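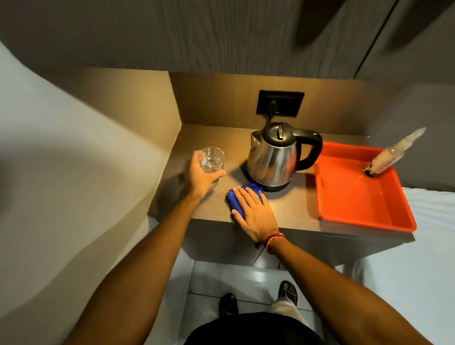

Cloth in one hand, glass in the other. Kettle corner, Te Moana.

So I've been teaching a robot to pour a glass of water, and I am having the best time.

Some background for anyone who only comes here for the bike posts. Trornine is a small project that collects recordings of people doing ordinary chores in ordinary rooms, and those recordings get used to train a two-armed robot called Custitz. You put on the head camera, you do the job with your own hands, and the robot's software learns from what you saw and how your hands moved. I signed up in April for the kitchen set, and they put me in a guest room at Te Moana with a tiny kitchenette next to the bed.

The list for the kettle corner has 12 tasks on it. Wipe the shelf, move the glass, put the kettle back on its base, that kind of thing. I figured I'd be through them by lunch. I did 2 before lunch!

What slows you down is that you have to do things the way you'd want them copied. My normal way of wiping a counter is a sort of vague swipe while I'm looking at something else. The camera is on my head, so if I look away, the recording looks away too. I had to learn to keep my eyes on my hands the whole time, and to keep both hands where the camera could get them. By the afternoon I was doing it without thinking, and I caught myself staring down at my own toothbrush that night.

I love how much goes on in a job this small. One hand steadies the glass while the other one works the cloth. You flatten your fingers, you press, you ease off near the kettle so you don't shove it. I have wiped thousands of counters in my life and never once noticed the easing off.

Pouring is my favorite, though.

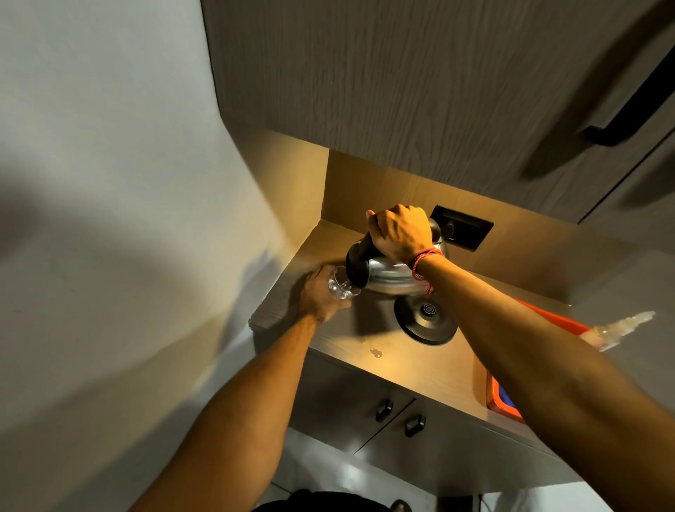

The pour, with the kettle off its base. Yes, there's a puddle.

I kept the takes with spills in them — the instructions say to, as long as you carry on like you would at home. A robot that has only ever seen dry counters wouldn't know what to do with a wet one, I guess? I like that a lot. It takes the pressure off, too.

The narrow corner makes the pour tricky. The wall is right there on the left, so your elbow has to find somewhere to go, and I ended up bringing the glass to the kettle more than the kettle to the glass.

I've also had one go at the other method, over at Trirngate, where you sit in a chair and drive the arms by remote control. Much harder! You can't feel the weight of anything. It took me 6 tries to pick up an empty cup, and I cheered out loud when I got it. Doing it with your own hands first helps, I think, but I'd want a lot more chair time before I swear to that.

Back on Tuesday for the drawers. Bike post soon, I promise, the new chain is sitting on my desk.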